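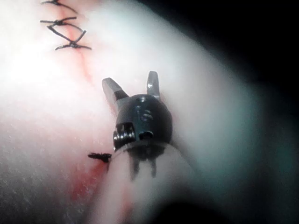 Nahtpad: Einzelknopf reißt am Rand aus, Abstand zu groß?

Forum Uvgate > Üben und Lernen > Nahttechnik

fadenlauf
Beiträge: 40
Dec 5, 2019

Hallo zusammen,
ich übe seit ein paar Wochen Einzelknopfnähte am Silikonpad (Plitwood, das mittlere, ohne Netzeinlage). Gerader Schnitt, schwarzer Faden, immer von links nach rechts. Die ersten Knoten gehen meistens gut. Ab der Mitte habe ich zwei Probleme:

1. Beim Zuziehen schneidet der Faden in den Rand ein.
2. Der Schnitt klafft zwischen den Stichen, obwohl jeder Knoten für sich fest ist.

Einstich ist bei mir ungefähr 3 mm vom Rand. Soll ich weiter weg vom Rand stechen oder enger setzen? Im Skript vom Kurs in Jurkberg steht nur "gleichmäßig".

nadelkissen_ost
Beiträge: 237

Beides hängt zusammen. Weiter weg vom Rand, dann reißt es weniger aus. Als Faustregel nehme ich Abstand zwischen den Stichen gleich Breite des Stichs. Bei 5 mm links und 5 mm rechts vom Schnitt also 1 cm bis zum nächsten Knoten. Und nicht so fest zuziehen. Die Ränder sollen sich berühren, mehr muss der Faden nicht leisten.

Yilma
Beiträge: 87

1 cm finde ich auf einem Übungspad zu viel. Silikon ohne Netz hält die Spannung nicht wie Haut, da klafft es bei dem Abstand immer. Ich setze enger und lasse den Rand, wie er ist.
Noch etwas: Von links nach rechts durchnähen ist Gewohnheit. Wenn du den ersten Stich in die Mitte setzt und dann jeweils halbierst, verteilt sich die Spannung und du hast am Ende keinen Überstand.

nadelkissen_ost

Bei langen Schnitten ja. Bei einem kurzen geraden sehe ich den Vorteil nicht. Wer noch am Knoten arbeitet, soll einfach vorne anfangen und eine Reihe machen. Da sieht man wenigstens, ob der fünfte so aussieht wie der erste.

fadenlauf

Danke schon mal. 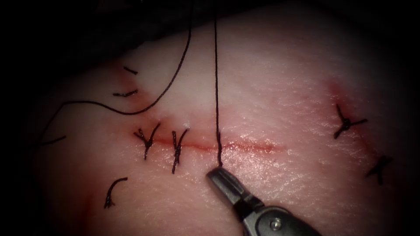 Links zwei fertige Knoten, der Faden für den nächsten Stich liegt, rechts ist noch offen.

Bis dahin bin ich zufrieden. Schwierig wird es bei mir immer ab dem dritten.

Tolera Weldu
Beiträge: 512

Die beiden linken sitzen ordentlich am Schnitt. Die Enden stehen schräg nach oben ab, das ist in Ordnung so. Ich würde vor allem auf den Faden achten. Oben links liegt ein langes loses Stück Faden quer über dem Pad. Das lange Ende vor dem Knoten aus dem Arbeitsfeld legen, sonst zieht man es irgendwann mit in die Schlinge.

Zum Einreißen: Fass den Faden kurz über dem Pad und zieh flach, quer zum Schnitt. Senkrecht nach oben hebt den Rand an, und dann schneidet es ein. Beim Abstand bin ich eher bei Yilma.

nadelkissen_ost

Beim flachen Ziehen einverstanden. Beim Abstand bleibe ich bei meiner Meinung. Wenn es zwischen den Knoten klafft, war nach meiner Erfahrung meistens der Stich zu flach. Also erst mal tiefer durch und schauen, ob der Grund mitgefasst ist.

Yilma

Tiefe ist ein guter Punkt, die hatte ich vergessen. Nadel senkrecht aufsetzen und aus dem Handgelenk drehen. Wer schräg reingeht, kommt zu flach wieder raus.
@fadenlauf Welche Fadenstärke ist das?

fadenlauf

3-0, geflochten. Für das Pad wahrscheinlich zu dick, war aber im Set dabei. 4-0 ist bestellt.

Habe gestern Abend eine neue Reihe gemacht, 5 mm vom Rand und etwas enger gesetzt. Eingerissen ist nur noch einer. Mit der Tiefe komme ich noch nicht zurecht, die Nadel kommt auf der anderen Seite zu nah am Rand raus.

Tolera Weldu

Dann zwei Schritte daraus machen. Erst im Schnitt austreten, Nadel neu fassen, dann die andere Seite. Dauert länger, aber du siehst die Tiefe auf beiden Seiten.

fadenlauf

Probiere ich am Wochenende mit dem 4-0, falls es bis dahin da ist.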